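Shoe racks fill up slowly and then stop working all at once. The usual sign is a line of slippers on the floor beside a rack that still has gaps in it. Set aside 30 minutes and do the lot in one go.

## Before you start

Have these to hand:

- a stiff brush and a soft one
- a dustpan
- old newspaper
- a damp cloth and a dry cloth
- a bag for anything going to the charity shop

## Clear the rack

Take every pair off, top tier first, so the grit falls downwards and you only sweep once. Put the pairs on a hard floor where you can see them. Tiles are best. Carpet holds the dirt and you will be hoovering it for a week.

Wipe each tier with the damp cloth, then the dry one. Check the joints while the rack is empty. Most light racks are held together by push-fit tubes and they work loose. Ours is a Skoston and the bottom tier needs a tap with a rubber mallet every few months. If the rack wobbles on uneven tiles, a folded square of felt under one foot will steady it.

## Sort by how often you wear them

1. Daily shoes go on the middle tier, where you can reach them without bending far.
2. Boots and anything muddy go on the bottom, on a sheet of newspaper. Change the paper when it looks bad.
3. Best shoes go on top, stuffed with paper if they are leather.
4. Summer sandals come off the rack by September. Box them and write on the end of the box.
5. Slippers get their own spot. Lay them all out together first, match the pairs, and look at the linings before you decide which to keep.

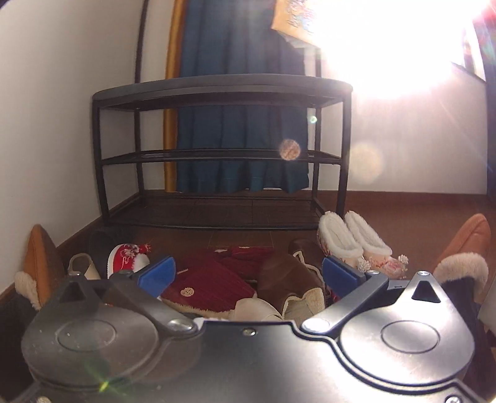
## Cleaning lined slippers

Knock the soles together outdoors, then brush the fleece with the soft brush, working from the toe towards the heel. Sprinkle in a spoonful of bicarbonate of soda, leave overnight and shake out in the morning.

Fabric uppers can be sponged with 400 ml of lukewarm water and a few drops of washing-up liquid. Squeeze the sponge nearly dry. Leather and imitation leather only want a wipe. Keep both kinds off the radiator, as the heat stiffens the lining and can lift the glue.

If a lining has gone flat and hard, brushing won't bring it back. A cut-to-size fleece insole will get another winter out of the pair. Trim it a little small, try it, and trim again if it rucks up at the toe.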